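Our parish has been asking to see its own accounts for three years now, and I've run out of patience with being told it's complicated. St Anne's in Levstead takes in money at the door, from the hall, from the October bazaar and from a little legacy that dates back to 1792 (candles and coal for widows, bless them). I'm no bookkeeper, but I can read a bank statement!

What set me off was a line in the newsletter saying £445 had gone on "sundries". Sundries! I asked after Mass, nicely, and got a pat on the arm. So I wrote to the diocese, and their answer was that parish figures are "available on request", only the request has to go through the very people who'd patted me.

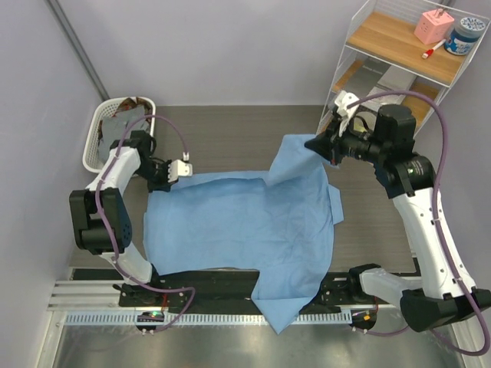 Meriem El Sherbiny wrote back to my last column to say I'm being unfair, that priests are trained to bury the dead and hear confessions and we shouldn't treat them like suspects over a few pounds. She has a point, and I'd hate anyone to think I'm accusing Father of anything. I'm not. But 152 of us signed a polite letter, and I do think a polite letter deserves a reply.

Pin one sheet of paper up in the porch. Money in, money out, once a year. I'll bring the drawing pins.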